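Rain gauge reading low compared with the station up the road — normal?

Posted in: Home weather stations / Rain and snow

Stondbridge_wx
Hi all, second winter with a tipping bucket gauge in the back garden and I'm a bit stuck. For October I got nearly 26 mm less than the school station at Risar, and they are only down the hill from me. Same fronts, same showers as far as I can tell. Light rain seems ok, it's the heavy stuff and the windy days where mine drops behind.

Gauge is a 200 cm2 funnel, on a pole by the shed. Cleaned it in September, no leaves, no spiders. Levelled it too (bubble level on the rim). Software is Clomia, default settings, never touched the calibration number because I wasn't sure what it does.

Do I need a new gauge or is it just where I've put it? Don't really want to spend money before Christmas.

gaugewatcher
Two seperate things going on I think.

Wind first. A gauge on a pole catches less than one near the ground — air speeds up over the rim and the smaller drops get carried past. Get it down lower if you can, somewhere open but not blasted. And away from the shed. Old rule is at least twice the height of the obstacle away, more is better. Shed 2 m high, so 4 m minimum.

Then heavy rain. Tipping buckets under-read when it's really coming down, as water keeps running in while the bucket is mid-tip and that bit gets lost. Quite normal. Some software corrects for it, the Clomia default doesn't unless they've changed it.
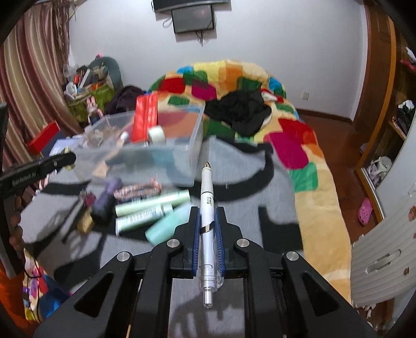

Check it before you buy anything. Get 200 ml of water, measured with a kitchen scale (200 g), not a jug. Drip it through the funnel slowly, should take most of an hour. A yoghurt pot with a pinhole does fine. With your funnel 200 ml is 10 mm of rain, so see what the display says at the end. If you get 9.8 or 9.9 leave it alone. If you get 9 then that's your calibration number, put 1.11 in the box and run it agian.

Do it on a dry day obviously, and delete the reading after or your monthly total is rubbish.

Bermúdez
just buy a manual one and stick it next to the other, mine has been spot on for years. never trusted the electronic ones

hilltop_rain
Agree with the drip test. Would only add, don't assume the school one is right. Had the same argument with mine for a whole winter and the "good" station was under a gutter that overflowed. Ask when theirs was last checked.

Also 26 mm over a wet month might not be a fault at all. Showers are patchy, you can get a soaking at one end of a village and hardly anything at the other. Compare a few long steady wet days, no wind, and leave the showers out of it. If you're still down by the same share every time it's the gauge. If it jumps about it's the weather or the wind.

How high is the pole btw? Mine was at head height, moved it to knee height and about half the gap went. Ground was muddy so I put gravel down, 50 cm all round, stops it splashing back in.

Stondbridge_wx
Thanks, pole is 1.8 m so that'll be part of it. Shed is closer than 4 m as well, oops. Will do the drip test first and then move it, one thing at a time. Will post the number when I have it.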